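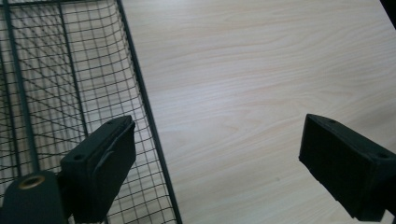
Sistov Community Help > Office and Facilities Team > Desks and storage

Wire mesh basket on a shared table, and where to keep the cling film

Posted by Niilo Väisänen, Monday

We have one light wood-grain table in the side room which gets used for sorting, wrapping and everything else. On the left of it lives a black wire mesh basket, the sort with a grid bottom and sloping sides. It came from the old Heywood building when we moved in June and we have never found a proper home for it.

Two problems. The first is that the basket is too big for where it is. It goes out past the left edge of the table, and people catch it with a hip on the way through to the kitchen. If I turn it the other way it takes up the middle of the table and there is no room left to work.

The second is the box of plastic wrap. We use it for covering trays at lunch and for keeping small sets of parts together before they go in the store cupboard. 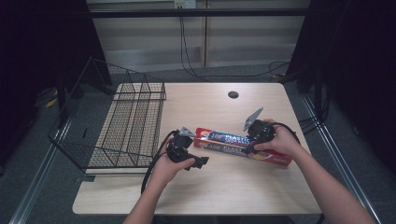
It is a long red box, the one with the blue band and 100 PLASTIC on it, and it does not sit well in anything. Laid in the basket it rides up on the wire dividers and slides to one end. Left on the table it gets moved about all day and somebody puts it down on the round cable hole at the back, and then whoever wants to run a lead through has to shift it again. Stood on end it falls over.

I would like to keep the basket if I can, as there is no budget for new storage until the autumn. What do other people do? I also wondered if the wire will mark the table top over time. It is a pale surface and I would expect scratches to show.

The free space along the wall behind the table is no use, that is where the socket is and there are cables on the floor there already.

3 replies

Lasitz_stores

We had much the same set-up and moved the basket off the table altogether. It went on a low shelf by the door, long side to the wall, and nobody walks into it now. If you have no shelf then I would at least pull it in until the front lip is over the table top. A basket hanging over the side is fine while it is empty but once there is weight at that end it can tip, and wire baskets are awkward to catch.

On scratches, yes, it will mark. The wire itself is not so bad. It is the cut ends underneath, where the coating wears through. Turn it over and run a cloth across the bottom. Wherever the cloth snags, put a felt pad or a bit of tape. I bought a pack of self-adhesive pads, the small round ones, and have used them on chairs as well. Check them every few months as they go hard and drop off.

For the box, have you tried keeping it in a drawer? Ours lies flat at the front of the cutlery drawer. The cutting edge can't catch anyone's sleeve there either.

kv_packing

just get a wall holder for the film, they are cheap

Vadell Parish Hall

I would not do a wall holder if the walls are panelled, at least not without asking the landlord first. We put one up in our kitchen and it pulled out in a fortnight, screws and all.

What worked for us was taking dividers out of the rack. Some of these wire ones have dividers that unhook and some are welded, so have a look at how yours are fixed before you pull at them. With two out there was a clear run along the bottom and the wrap lay flat. If yours are welded, cut a piece of stiff card to fit inside and lay it over the top of them, and put the box on that. It isn't pretty but you get a level surface and the small things stop dropping through the mesh too.

We get through a lot of film in the run-up to the summer fair, some 600 sandwiches last time, and having the box always in one spot saved a good deal of hunting. I wrote FILM on the card in marker pen and people do mostly put it back.

One more thing on the cable hole. If people keep covering it, put a ring of bright tape round it. Ours has had yellow tape on for two years. It peels a bit when the table is wiped down, so dry the surface well first and press the edges down with a spoon.

Niilo Väisänen

Thank you all. I will look at the dividers first and then get some felt pads. The drawer is full of tea towels but I can ask. I'll post again once I know if the dividers unhook.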